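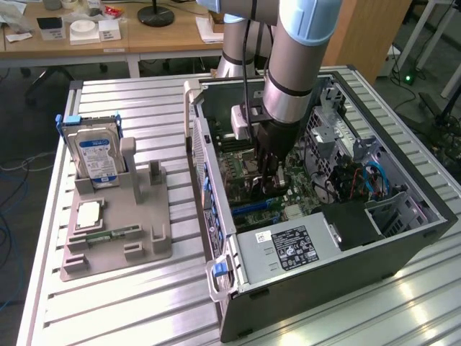
Unit 11: Planning and budgeting for a robotic disassembly cell
Course notes, Lucyna Stępień

Scope

These notes cover the purchase plan for one bench-top cell that removes drives, memory and processors from desktop computers. Floor layout and safety review are in Unit 12. Read the Braritz case before the September session.

1. Start with the task list

Write down every part the cell must handle, in order of removal, before asking for a quote. For each part record size, weight, grip surface and the clearance on both sides. Clearance usually decides the finger design. A memory module in its slot leaves little room for thick fingers, and a drive in a tray needs a wider stroke than a processor.

2. Cost groups

Group A - arm, controller and mounting hardware.
Group B - gripper, fingers, cabling and spare fingers.
Group C - work table and fixtures.
Group D - integration labor, programming and training.
Group E - yearly service and consumables.

Students tend to put most of their effort into Group A. In the Braritz plan, Group D took 112 hours in the first estimate and had to be revised twice.

3. Fixtures

Printed fixtures are cheap to change, so budget for several versions. Braritz allowed 30 print hours per version. A slotted table costs more than a flat plate but lets the fixture be moved without drilling. Record the fixture position each time it changes; the robot program depends on it.

4. Comparing quotes

Purkex and Hamada quoted on the same task list. Purkex included fingers and left out training. Hamada did the reverse. Add the missing lines to both before comparing totals. Check delivery terms separately - the Jedano gripper had a longer lead time than the arm.

5. Test stock

The plan set aside 554 used computers for trials. Sort them by case type first. Latches and drive cages differ between models, and each difference may add a program branch.

Exercise

Draft a one-page budget using Groups A to E. State which lines are quoted and which are estimated. Show the payback period with and without Group E.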